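Traletti HG-2 hand-held gripper pair

Product type: two-handed demonstration tool for teaching pick-and-place tasks
Supplied by: Belik
Supplied as: matched left and right units

Overview

The HG-2 is a pair of hand-held grippers used to record how a person carries out a manual task. The operator holds one unit in each hand and does the job with the gripper tips in place of the fingers. The recorded movements are then used to train a robot arm fitted with the same tips. No arm has to be present while recording takes place, so demonstrations can be made wherever the task is normally done.

The pair is intended for sites where staff handle small, mixed items and where a fixed program would need rewriting each time the layout changed. Typical tasks are clearing a surface, opening and closing drawers, sorting loose goods into trays and returning items to a shelf.

Position tracking

Each unit carries a cube printed with black-and-white markers. Software reads the position and angle of the gripper from whichever cube faces are in view. Keep the faces clean and do not cover them with labels or sleeves. A scratched cube should be replaced as a whole; single faces are not sold.

Mirrors and polished surfaces can produce a second set of markers. Where a mirror cannot be moved, select "Reflective surface" in the session settings before starting, and check the preview for duplicate readings.

Working posture

Most tasks are recorded standing, with the work surface at or just below elbow height. Both grippers should be brought over the surface before the first movement. At a dresser or bench with an upper tier, approach the tier from the front and keep the tips angled down.
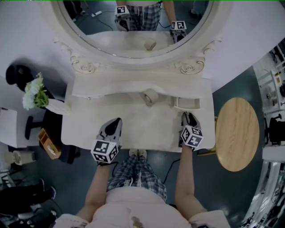 Effect on staff duties

The HG-2 moves part of the set-up work from the engineer to the person who knows the task. At the Linlow furnished-lettings depot, room staff record the demonstrations themselves in sessions of 45 minutes. A new task is normally recorded 200 times before training begins, and 300 times if it involves a drawer or lid.

Dilani Hettiarachchi, operations lead at Linlow, reports that recording was first added on top of normal shifts and that this did not work. It is now a rostered duty with its own hours. Staff also decide which recordings to discard, and the engineer's time goes mainly on checking the arm on site.

Buyers should allow for this when planning. Recording is repetitive and loads the wrist and forearm. Belik recommends a change of operator after each session.

Specification

Tip opening, maximum: 82 mm
Hands: left and right, not interchangeable
Marker cubes: one per unit, screw-fixed
Tips: replaceable without tools

Compatibility

Recordings can be exported to the Petridis arm controller. Other controllers need the generic export file and a tip offset entered by hand.

Spares

Tips, marker cubes and fixing screws are held in stock. Please quote the unit's serial number and state left or right when ordering.

Page last revised April 20, 2019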